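Préparer une démonstration de rangement à deux bras pour une journée portes ouvertes

Fiche pratique rédigée par Sowmya Mathew, atelier de Jidmont. Mise à jour du 27 août 2026.

La procédure décrit la mise en place d'un poste à deux bras devant un public non spécialiste, pour une tâche de rangement d'articles emballés. Elle a été mise au point pendant la visite de février et relue par Roald Tveit, qui tient le poste les jours d'ouverture. Elle suppose que les bras sont déjà fixés, alimentés et référencés. Pour la première mise en service, se reporter à la notice d'installation.

Matériel

– la cellule et ses deux bras, pinces montées
– une nappe ou un tapis imprimé, à plat sur toute la surface de travail
– un casier à compartiments
– un petit rack à étages
– des sachets souples de plusieurs couleurs
– deux ou trois textiles pliés ou roulés
– le poste opérateur avec le logiciel Gorivia, profil « visite »

Étape 1. Délimiter la zone publique

Tracer la ligne au sol avant d'installer quoi que ce soit sur le tapis. Les visiteurs sont reçus par groupes de 15 au maximum, avec un seul accompagnateur qui parle. L'opérateur ne répond pas aux questions tant que les bras sont en mouvement. L'arrêt d'urgence reste à portée de sa main gauche pendant toute la séance et on l'essaie une fois à vide avant l'arrivée du premier groupe.

Étape 2. Poser le fond

Tendre le tapis jusqu'à la paroi arrière. Un pli suffit à accrocher le bout d'un doigt lors d'une prise rasante. Le motif n'a pas besoin d'être neutre : un fond chargé convient, à condition que les réglages de vision aient été faits sur ce même fond. Si le tapis change, refaire l'étalonnage des caméras de poignet, puis celui de la caméra fixe.

Étape 3. Placer le casier et le rack

Le casier va au fond à gauche, le rack à droite. Chaque bras dispose ainsi d'un meuble de son côté et la zone centrale reste commune. Vérifier en mode manuel que chaque pince atteint le compartiment ou l'étage le plus éloigné sans que le câble se tende. Les câbles doivent garder une boucle libre au-dessus du poignet. Zbigniew Czerwiński recommande de contrôler cette boucle bras replié, puis bras allongé.

Étape 4. Disposer les articles

Répartir quelques sachets au centre, dans des orientations différentes. Garnir partiellement le casier et le rack, pour que le public comprenne le but de la tâche sans explication. Éviter d'aligner les objets : une disposition trop régulière donne l'impression d'une séquence enregistrée.

Les textiles sont plus délicats que les sachets. Les plier serré et les poser à plat, ou les rouler s'ils sont destinés au casier.

Étape 5. Contrôler les vues avant lancement

Afficher côte à côte la vue de poignet et la vue fixe sur l'écran opérateur. Sur la vue de poignet, les deux doigts doivent apparaître en bas, écartés, avec le tapis dégagé entre eux ou un article bien lisible. Sur la vue fixe, on doit retrouver les deux bras, le casier et le rack.

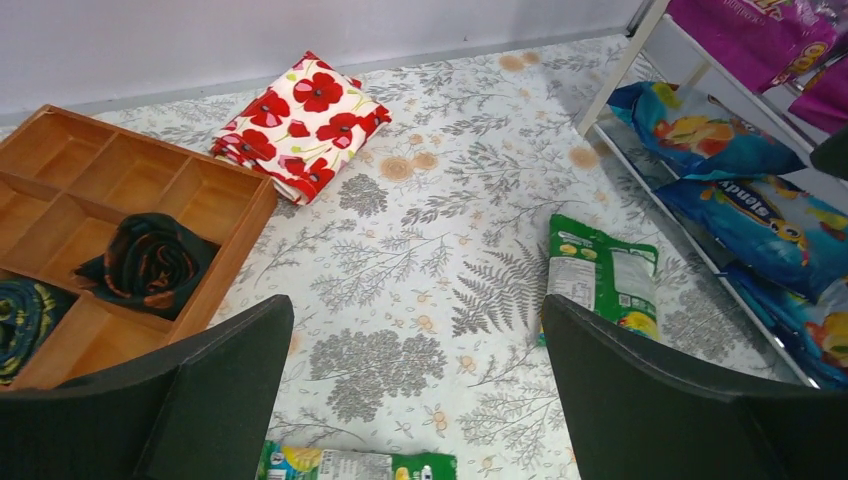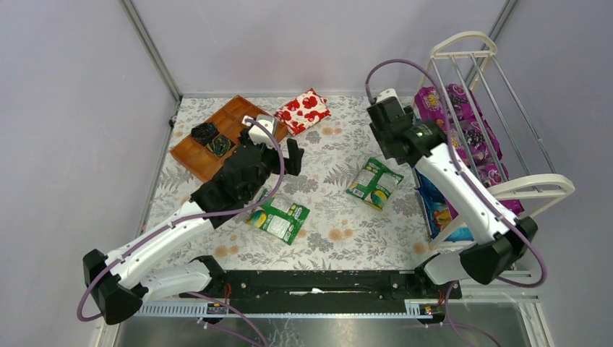

Étape 6. Lancer la séquence

Charger le profil « visite », qui limite la vitesse et l'effort de serrage. Démarrer par un seul article, de préférence un sachet placé en zone centrale, puis enchaîner. Compter 3 essais par groupe. Au-delà, l'attention baisse et la file s'allonge.

En cas de prise manquée, laisser le bras terminer son retour avant d'intervenir. Ne jamais redresser un sachet à la main pendant un mouvement, même lent. L'accompagnateur peut commenter l'échec : les visiteurs posent en général de meilleures questions à ce moment-là.

Étape 7. Remise en état entre deux groupes

1. Mettre les bras en pause et attendre le voyant fixe.
2. Replacer les articles selon une nouvelle disposition.
3. Écarter les sachets percés ou trop froissés.
4. Retendre le tapis si nécessaire.
5. Noter le numéro de groupe et les incidents dans le journal.

Prévoir 14 minutes par groupe, remise en état comprise.

Défauts courants

La pince pousse l'article au lieu de le saisir : hauteur d'approche trop basse ou sachet trop gonflé. Relever le point d'approche, ou changer de sachet.

Message 563 au démarrage : le profil chargé ne correspond pas au fond étalonné. Recharger le profil, puis relancer le contrôle des vues.

Le bras droit s'arrête près du rack : la zone d'exclusion a été définie avec un autre meuble. La redessiner en mode manuel, rack en place.

Questions sur la procédure : Định Vương, poste opérateur, atelier de Jidmont.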